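The guide who leads the Kenine walk asks me to leave his name out, then spends most of an hour taking apart the brochure he works from.

"It says the shrine at Harnar is 3,550 years old," he says. "Who counted? There's an inscription on the back wall, and the two people who can read it don't agree on the century."

He has walked pilgrims up to Harnar for years, lately for a tour firm called Poltix. The path from Sopacua has 711 steps on paper. I ask whether that figure is any better.

"I've had guests count. They never get the same number twice."

I put it to him that people come for peace, and that a wrong number hardly spoils it. He isn't having that.

"Peace is what the office sells. They come back down with sore knees and a bag of beads, and some of them are happy. Fine. I'd be happier if we told them the truth about the beads."
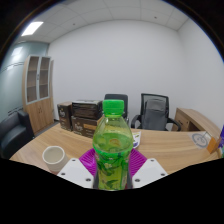

And the spring at the top, which Poltix calls healing? He drinks from it, he says, when he's thirsty. His back still hurts.

He will be going up again in March, if travel allows. I asked what he believes himself – he is, after all, a man who takes his shoes off at the gate.

"My mother did it," he says. "I haven't found a reason to stop."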